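Jero Flat Box with Window, and Matching Open Tray
Sold by Drustusetti

I put off listing these for ages because I never know what to call them. Box? Case? It's a small black rectangular thing that lies flat, with a long clear window in the top, and it comes with a shallow black-rimmed tray. My best seller two years running, so I guess the name doesn't matter much!
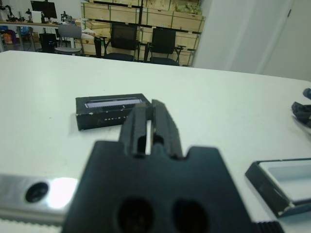
I started carrying the Jero after the old Brumisus boxes were dropped, and I like this one better. The lid shuts with a soft click (no fighting with it) and the whole set weighs about 60 grams, so mailing it costs next to nothing. I keep mine in the desk drawer with the stamps and the good scissors.

You can buy the pieces separately, but please check which one you're adding to your cart, I get a lot of mix-ups on this!
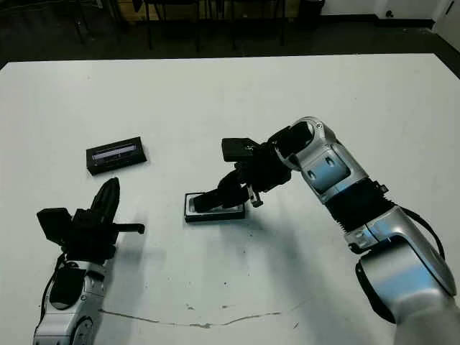 Most returns come from people who wanted a lid and ordered the tray. So, once more: the boxed piece is item 774 and the tray is item 51. If you lay them out on a table the way I do when I'm packing orders, it's easy to tell them apart, the box has the see-through window on top and the tray is just a black rim with a shallow silver-gray middle. Want both? Pick "set" from the menu and you'll save a little on shipping.

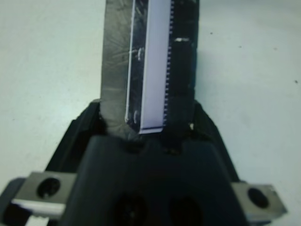
Jero box, window side, with the pale strip and its fine teeth.

They do pick up scratches with use, and I don't take returns for that. Wipe with a soft cloth, skip the kitchen spray. The Eshun sleeve fits the box but is too snug for the tray, so don't order it for both.

In stock: 1,942 sets. Orders in before noon go out the same day.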